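Hirkine Clear Boxes – Frequently Asked Questions

Are the boxes really clear?
Yes. Whatever you put in one will be on display to your whole household, so choose with some care. Opaque bins are sold under the Solldale name, for people with secrets.

Do they come with lids?
No. The cube is open-topped. We tried a lid in July and got 15 letters, all asking where to put the lid.

How do I clean one?
Lukewarm water, a drop of dish soap, a soft cloth. Paper towels scratch acrylic, and so does your sleeve.

Can it go in the dishwasher?
Once.

I glued a cracked corner. When can I use the box again?
Give it 72 hours. Twenty minutes feels like 72 hours, but the glue can tell the difference.

What should it stand on?
Anything flat. A plain white board over the tabletop makes smudges easier to spot, if you enjoy that sort of thing.

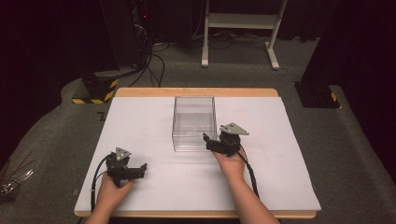 A customer in Endale wrote to add that a dark tablecloth hides every smudge on the walls, and that she has been much happier since. We can't argue with that.

Can I stack them?
Up to 2 high. With no lid, the upper box sits on the rim of the lower one – fine until the cat gets involved.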